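**Bredville Clothing Swap returns in February with a folding table for beginners**

BREDVILLE: The Bredville Clothing Swap is back this February, and it's bigger! Neighbors from Pretby and Roltville are invited too, and organizers hope to see some 200 people come through the Dobre Hall doors with clothes to trade.

New this year is a home sorting guide, free at the door, that starts where most of us pile our laundry: on the bed. 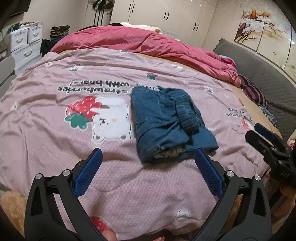
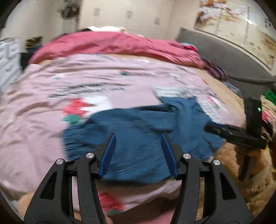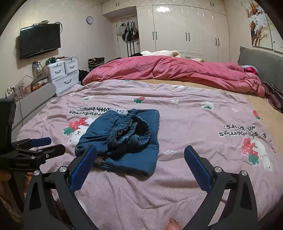 *Sorting on printed bedspreads: folded jeans (first and third), a crumpled teal cloth (second).*

"I love a good pair of folded jeans, and a fun bedspread makes the job go faster," said organizer Ileana Sandu. "Bring up to 5 pieces, clean and folded, and go home with 5 you're excited about!"

Benvinda Pinheiro will run the folding table from 2 p.m. Admission is free.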